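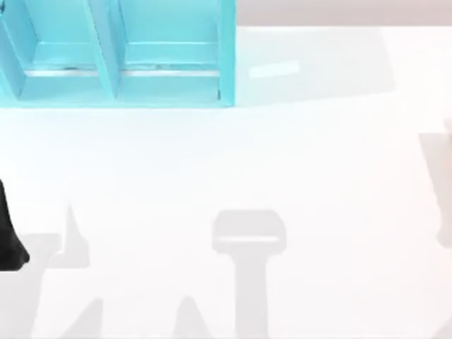 About Lahlou Land Services

Lahlou Land Services is a small office for land survey, title research and lease registration. We are located in Tullside, on the second floor over the post office, and we work for families, churches, builders and town councils in the whole Skundon valley.

The office was opened by Bülent Öztürkmen, a licensed surveyor. Before this he worked 14 years in the public lands department, first in the field and later at the registration desk. In that time he saw many people lose months because one boundary mark was missing or one old transfer was never recorded. He wanted to make an office where the field work and the paper work are done under the same roof.

Today we are seven people: three surveyors, two title researchers, one drafter and Mrs. Brivon, who answers the phone and knows the condition of every file. All of us live in the district.

What we do

Boundary surveys and replacement of lost marks
Subdivision plans for housing and for family land
Search of titles, leases and rights of way
Preparation of applications to the registrar
Help for owners who have received an acquisition notice 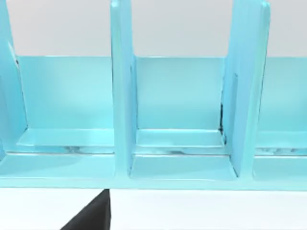 The last service has become a large part of our work. When the Skundon bypass was announced, many owners received a notice with a parcel number and a date, and very little explanation. We prepared the files for 101 parcels along the route. For each one we checked the area on the ground against the area in the notice, and in 14 of them the two were different. We do not represent owners in court, but we can give your lawyer a clear plan and a signed report.

How we work

The first meeting is free and takes 70 minutes at most. Please bring any paper you have, also if it is old or you think it has no value. After the meeting you receive a written price, and this price stays the same unless the size of the job changes. If we think that you do not need a survey, we will tell you so.

Field visits are made on dry days when possible. We inform the neighbors by letter seven days before we enter or measure near their land.

Our survey plans are kept in the office, and former clients may ask for a copy at any time. There is a small charge for printing.

This page was last updated on 3 July 2023.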